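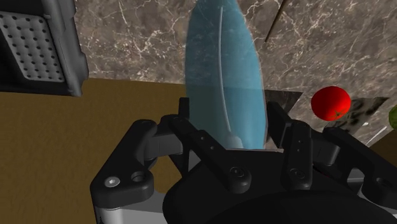 Chak-lun Man objected in the comments on the draft notes that a simulated demonstration teaches a policy about the simulator first and the task second, and that 3000 of them only teach it the same thing 3000 times. The objection stands for contact dynamics. It is weaker for approach and pre-grasp motion, where most of our demonstrations spend their time. This section covers what to record so that the difference can be measured.

4.1 Episode definition

An episode starts at the first operator command after reset and stops at release or timeout. Episodes in which the operator pauses for longer than 2 seconds are kept but flagged. Do not trim them by hand. The Giris loader drops idle steps at training time, and a threshold applied twice cannot be undone later.

4.2 What is logged

Joint positions and velocities
Commanded and measured gripper opening
Wrist view, rendered at each control step
Object pose (simulator only, never given to the policy)
Random seed and scene file version

Gripper opening is logged twice on purpose. With the jaws closed on a rigid object, the commanded value keeps falling while the measured value stops. The gap is the only grasp signal in the log.

4.3 Variation

Each scene file fixes the geometry of the counter and wall. The seed sets object placement, surface textures, lighting and the set of distractors. Translucent objects are sampled more often than opaque ones. Their edges change with whatever is behind them, and the Stestcombe baseline fails on them more than on any other class. A held object can also fill much of the wrist view, so a policy with no memory may lose the target location after the grasp. Include the previous 6 frames as input, or add a fixed second view.

4.4 Splits

Split by scene file. Splitting by episode puts near copies in both halves and inflates the score. The Brirex set reserves 700 episodes from scene files absent from training. Failed grasps stay in the training half with the label "fail" and are excluded from plain behavior cloning.

4.5 Exercise

Train the baseline twice, with and without flagged episodes, and report success on the held-out scenes by object class. Plot the opening gap against time for one success and one failure.

Reading: Baranauskienė, chapter on covariate shift. Send corrections to Nermin Tokgöz.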